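4. Equipment planning and cost allocation

4.1 Scope of the purchase

The budget model in Section 3 treats a manipulation cell as a single line item. In practice the cell is bought in parts, from several suppliers, on different lead times, and the parts wear out at different rates. This section sets out how the Villalba laboratory divided its spending and where the original plan had to be changed.

The plan, drawn up in March by the second author and reviewed by J. Navarrete, assumed 3 identical cells. Each was to hold two arms on a shared rail, an enclosure, control electronics and a stock of handling objects. Arms were quoted by Druvholm as matched pairs. Enclosures were quoted separately by Porero, and the extrusion and fixings were taken from general workshop stock. The third cell was later deferred, and the figures below refer to 2 cells unless stated otherwise.

4.2 Arms and mounting

The choice between one larger arm and two smaller ones was settled on replacement cost. A fault in a single large arm stops the cell until the supplier returns the unit. With a pair, a spare arm can be held centrally and fitted to either side of any cell, provided that the mounting is common. We therefore specified one plate pattern and one rail profile throughout, and rejected a cheaper offer which used a different plate for each side.

Cabling was underestimated. The first quotation covered only the run from the controller to the base of the arm. Conduit for the moving sections was added in a second order, at a higher unit price and with separate carriage. Slack has to be allowed for at the wrist and again at the shoulder, and we now cost conduit by the full reach of the arm plus a loop at each end.

Figure 4 shows the two-arm layout with a set of food-shaped handling objects in the workspace. 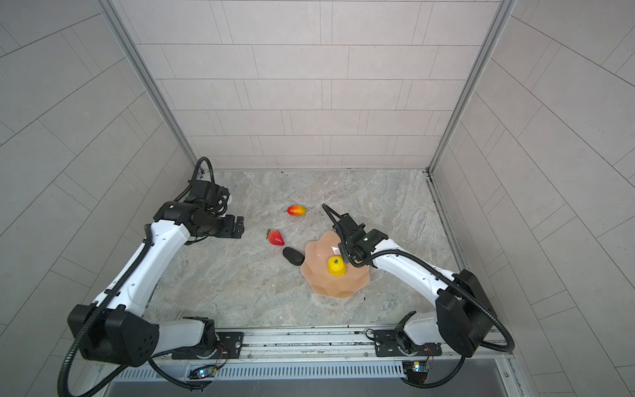
Figure 4. Two-arm cell with rail mounting and tiled walls on three sides. A lemon is in the bowl; the remaining objects are on the floor of the workspace.

4.3 Enclosure and background

Wall and floor finishes were at first entered under 'sundries'. This was an error of classification, as the finishes are part of the experimental condition and must be reordered whenever a cell is copied. They now form their own heading. A patterned floor and tiled walls cost more than plain board and take longer to fit, but the difference was small against the price of the arms.

Ventilation and the low-voltage boards were grouped under one heading for the same reason: both are fixed along the near edge and are fitted in a single visit.

4.4 Consumables

Handling objects were budgeted at 127 items for the first year, covering bowls, artificial fruit and small containers. Losses came mainly from surface wear at the points of grasp. We advise buying each type from a single batch – colour and size varied between batches from the same seller – and holding the spares unopened. Gripper fingers are inspected every 500 hours of operation and charged to the cell in which they were last used.

4.5 Allocation between partners

Costs were shared between Villalba and the Drarnisora site. Arms and rails were treated as capital and written down over the life of the project. Enclosures were charged in full to the host site, as they are not expected to survive removal. Spares were held at Villalba under J. Alarcón and issued against a written request. Staff time for assembly was recorded but not recharged – a decision that favours the host site and should be reviewed before the deferred cell is ordered.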